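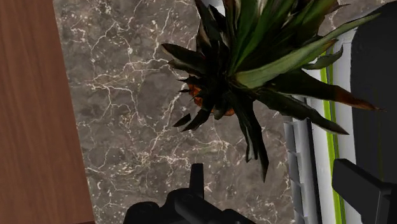

Long green leaves, a few of them brown at the tips

Trurstead, Again, From the Beginning

4 Jan 2019

I had big plans for the holidays. I was going to catch up on all the shows everyone at work has been pushing on me since March, and I had a list on the fridge and everything. Then on the second evening, with a plate of leftovers on my knees, I put on the first episode of Trurstead "just for the theme song" and that was the end of the list.

If you never saw it, Trurstead ran for 2 seasons starting in 2013, and it's about a small harbor town where the ferry company is going under and everybody owes money to everybody else. I know how that sounds. I put off watching it myself for months for exactly that reason, and then Nomvula Mnguni lent me the discs and I was up until three in the morning (on a work night!) yelling at a fictional harbormaster.

What struck me this time around is how patient the first season is. There's a whole stretch in the third episode where the two sisters clean out their father's office and hardly speak, and the show just lets them get on with it. You find out who the favorite was from which sister gets to sit in the chair. I had completely forgotten that. I'd also forgotten how funny it is – the scene with the town council and the borrowed microphone had me laughing so hard I had to go back and hear the lines I'd missed.
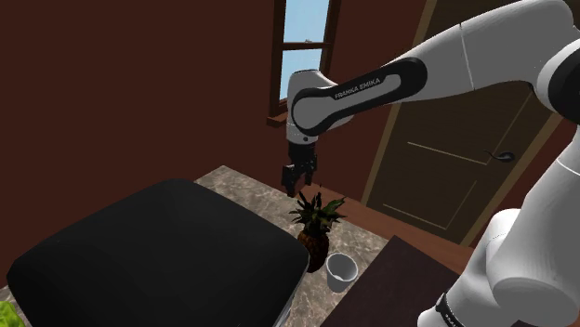

Pineapple plant and robot arm, marble counter

Now, season two. I've always been the person defending season two, and I went in ready to defend it some more, and I have to admit I wobbled a bit. It has 7 episodes and I think the story needed maybe five. The whole business with the insurance man goes around in circles, and he has that speech about lighthouses that I used to love and now find pretty hard to sit through. Pravesh Baloyi has been telling me this for years, and he is going to be unbearable when he reads this. Hello, Pravesh.

But then you get the storm episode, and I'm sorry, I will still put the storm episode up against anything. The power goes out and they play nearly the whole hour by flashlight, with people turning up at the wrong doors, and when the older sister finally reads the letter out loud she stops before the last line and folds it up. We never hear it. I used to think that was a cheat. This time I rewound it twice and decided she's protecting her sister, because of how she looks over at the stairs first. Unathi Sibiya thinks she's protecting herself. We went back and forth over text until well past midnight and neither of us gave an inch.

I still don't love the ending. The ferry coming in should have been enough, and the extra scene in the bakery feels like somebody got nervous and tacked it on. I did cry at it, though, so take that however you like.

Anyway, the list is still on the fridge. Sipho Makhubela wants me to start with the spy one, the one with the twins, and I've promised to give it at least three episodes before I complain.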